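Zullstead Listings
Residential property records, cleaned and joined

Version 3, June 16, 2021

Summary

Zullstead Listings is a table of single-family homes offered for sale in the Yupanqui and Skudden districts. Each row is one listing. It was put together from agent-supplied sheets and county parcel rolls, and it is maintained by Fonell. The main use is testing address matching and price models on small, untidy data.

Files

listings.csv: one row per listing, 40 columns
parcels.csv: one row per tax parcel
remarks.txt: free-text agent remarks, one listing per line, keyed by listing_id
media/: pictures, in no fixed order

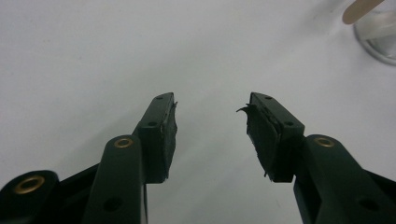

Fig. 1. Two dark gripper fingers over a pale, plain surface.

Main fields

listing_id: string, unique
parcel_id: string, joins to parcels.csv; may be blank
list_price: integer, US dollars
lot_acres: decimal, as given on the parcel roll
lot_acres_agent: decimal, as given by the agent
year_built: integer; blank if the roll and the agent sheet differ by more than 2 years
beds, baths_full, baths_half: integer
heat_type: one of gas, oil, electric, other, unknown
status: one of active, pending, sold, withdrawn

Lot size is kept in two fields on purpose. Agents often round up, and some include an easement strip that the roll leaves out. Use lot_acres for modeling. Use lot_acres_agent only when studying how listings are worded.

Cleaning steps

1. Street names were put into one form (Street to St, Avenue to Ave). Unit letters were moved to their own column.
2. Listings withdrawn and relisted inside the same month were merged. The first price was kept in list_price and the last in final_ask.
3. Phone numbers and agent names were removed from remarks.txt by pattern match, then by hand.
4. Rows with no street number were dropped. There were 63 of these, nearly all in Skudden. 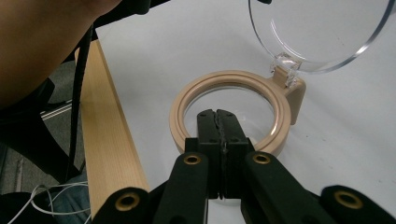 Fig. 2. Black gripper with its fingers closed, a forearm at upper left and a thin cable hanging beside it.

Known problems

Finished basements are counted in living_area for Yupanqui and left out for Skudden. No correction has been applied.
baths_half is unreliable before the January update, when the source sheet began to list full and half baths apart.
A parcel that was split after sale keeps its old parcel_id, so a join on that field can return the wrong lot size.
Condos and two-family homes are out of scope, but a few remain under heat_type unknown.

Loading

All text is UTF-8. Read parcel_id as a string, or leading zeros will be lost. Blank means missing; zero is a real value in every numeric column except year_built.

Changes in version 3

Added final_ask and lot_acres_agent. Renamed sqft to living_area. Removed the school zone column.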